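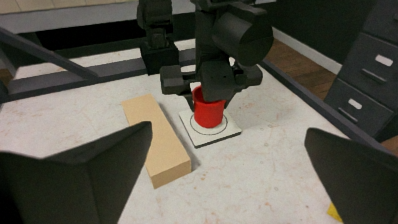

The strata newsletter arrived in February, and on page two, between the bin roster and a plea about prams in the stairwell, was the news that our building would be changing its hot water system. I read it standing at the letterbox in my socks. I have lived in flats for most of my adult life and have learned that any sentence beginning "residents will be pleased to learn" should be read standing up, near an exit.

The quote came from a company called Relby. It was handsome. It had a cover page with a fern on it. The special levy worked out at 4,000 dollars a unit, payable in 3 instalments, and in return we would all get a heat pump arrangement on the roof that would hum away to itself and save us money by some date I will almost certainly have moved out before.

I should say I'm in favour of heat pumps. I was in favour of them at the meeting, too, out loud, which was my mistake. Speak in favour of anything at a body corporate meeting and you're on the email list for it until you die.

The email list had fifteen people on it and a subject line that read "Re: Re: Fwd: Re: HOT WATER (was: Possum)". I never got to the bottom of the possum. By the time I was added, the possum had been dealt with or had bought in. What remained was a long argument about whether we ought to get a second quote, conducted largely by people replying to the wrong message.

We got a second quote. It was from an outfit called Stiritz, it came as a single page, and it was cheaper by a margin that made everyone suspicious. Half the list wanted to know what Stiritz had left out. The other half wanted to know what Relby had put in. The gentleman in the ground floor front unit wanted to know why we needed hot water at all hours, and described his own bathing habits in more detail than the question required.

My part in all this was to ring both firms and ask the same questions. I made a spreadsheet. I am not proud of the spreadsheet, but I did colour the columns, and for a couple of evenings it was the most organised thing in my life. Relby rang back inside the hour, every time, and were so lovely that I came off the phone having agreed to things I had to un-agree to by email. Stiritz had one bloke who answered from what sounded like inside a tank. He told me the roof access was a bigger problem than either quote admitted, that the old pipes on the second level were "having a lend of us", and that he'd have to add a bit for that. Nobody likes to hear they need to add a bit. I liked him enormously.

So it went to a vote, and the vote was held in the garage, beside the bikes, at seven in the evening, with people who had clearly been promised this would be quick. The lady from the top floor brought a fold-out chair and a thermos. Someone's toddler found the roller door button and for a while we debated pipe lagging with the wall going up and down behind us. Proxies were produced. One was on the back of a pharmacy receipt and was ruled valid after some discussion of whether biro counts.

Stiritz won, with the extra bit. The levy notice came a fortnight later and was, with the extra bit, so close to the Relby figure that I closed the spreadsheet and went and cleaned the oven.

The new system has been running for 3 weeks now. The water is hot. It's a slightly different hot from the old hot, arriving more slowly and then all at once, and I've had to relearn the tap in the shower like somebody else's ute. There is a hum, but you have to be lying on the bathroom floor to hear it, and I only was the once.

The email list is still going. The subject line is now "Re: Re: HOT WATER (now: Gutters)" and I've been asked if I wouldn't mind making a few calls.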